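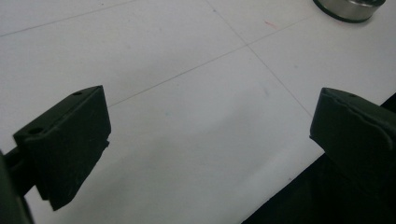
Ostwood Dramau Beat Pad

Sixteen-pad sampler and drum machine for rap producers who'd rather not open a laptop. In stock. Ships from our own shelf, usually next working day.

Load your sounds, chop a loop, lay the drums, bounce the beat. Runs on its own, no computer needed. Plug in a mic and you can cut a scratch vocal over the top before you forget the hook.

Second run of the Dramau. Same box, better pads, louder headphone out. People asked for the headphone thing a lot.

What it does

Sixteen velocity pads, backlit. Dim them in settings, full brightness is a lot at night.
Chop mode. Tap along while the sample plays and it drops the slice points for you. Nudge them after with the big knob.
Swing per track, so the hats can lean and the kick stays put.
Resample anything. Whole beat back onto one pad if you want.
88 factory kits. Dusty soul drums, trap kits, a few weird ones from field recordings. The last bank is empty, it's yours.
Mic input with gain knob on the back. Dynamic mics only, there's no phantom power.
Pitch and stretch seperately or together.

Who it's for

Bedroom producers mostly. Also rappers who make their own beats, and DJs who want one-shots next to the decks. If you score film or need forty tracks of strings this is the wrong box, get something else.

Total beginner? Fine too. The first kit comes up when you switch it on, hit play and there's a pattern already going. Mute things, swap things, mess it up. Hold Shift and Erase to get the original back.

In the box

Dramau Beat Pad
Power supply, US plug
USB-C cable
Memory card, kits already on it
Quick start sheet — full manual is a download
Sticker

No headphones. No mic. No case either, but see below. 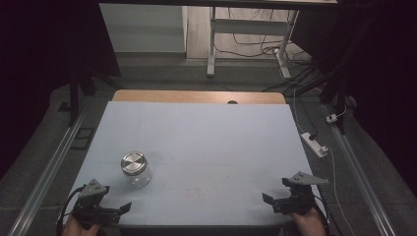

Specs

Pads: 16, velocity and pressure
Tracks: 16 per project
Sampling: 16-bit or 24-bit, mono or stereo
Inputs: stereo line pair, one mic/instrument combo
Outputs: stereo line pair, headphones on the front edge
MIDI: in and out, full size, plus USB
Storage: removable card
Battery: none built in. A USB power bank works if it's a decent one. Cheap ones add hum.
Colors: charcoal, cream. Cream is sold out until May.

Sound packs

Three come free when you register the serial number. After that it's $20 a pack, yours for good, no subscription. Everything is royalty free, so release it, sell it, lease the beats, whatever. Only thing you can't do is resell the raw sounds as your own kit.

The newest is Khondokar, put together by Dilruba Gunawardena. Hand drums, harmonium, old tape noise, lots of low end that actualy fits under an 808. Built for slow tempos, but try it fast. Rhea Rivera did the vocal chops pack and the demo song that's on the card. She made the demo start to finish on one unit, vocals included.

Using it with a computer

Plug in USB and it shows up as an audio interface and a MIDI controller. No driver on Mac. Windows needs the small one from the support page. Export gives you each track as its own file plus a stereo mix, named by project and track, so name your projects. We get a lot of emails about folders full of UNTITLED.

Cliterari, our sample organizer, comes with it. Drag folders in, tag them, push them to the card. Basic app, does the job. It won't read stems from other companies' project files, only regular audio.
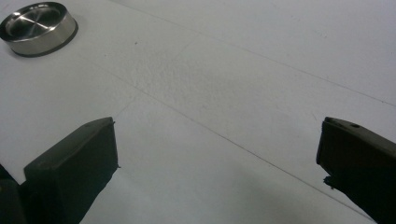
Leave the cable in until the progress bar clears, even if the app says done. Pulling it early can scramble the card index. If that happens choose Rebuild Index in the settings menu, takes a few minutes, sounds are normally all still there. Back up first though. Always.

Updates

Firmware goes on by card. Copy the file over, power off, hold Play, power on. Current version fixes the metronome dropping out in long recordings and the MIDI clock drift. Pattern chaining is new too. Old projects open fine in the new version, new projects won't open in the old one.

Extras

Padded sleeve, $40. Fits the unit and power supply, tight with a mic in there as well.
Replacement pad sheet, charcoal or cream
Spare knobs, set
Rack ears — discontinued, a few left, email us

Shipping and returns

3 year warranty on parts and labor. Doesn't cover drinks in the pads. We can fix that, we just charge for it.

Send it back within the return window if it isn't for you. Needs the box and the card. Registered sound packs get switched off on a return.

Outside the US, duties are on you. Check before ordering.

Page updated February 28, 2025.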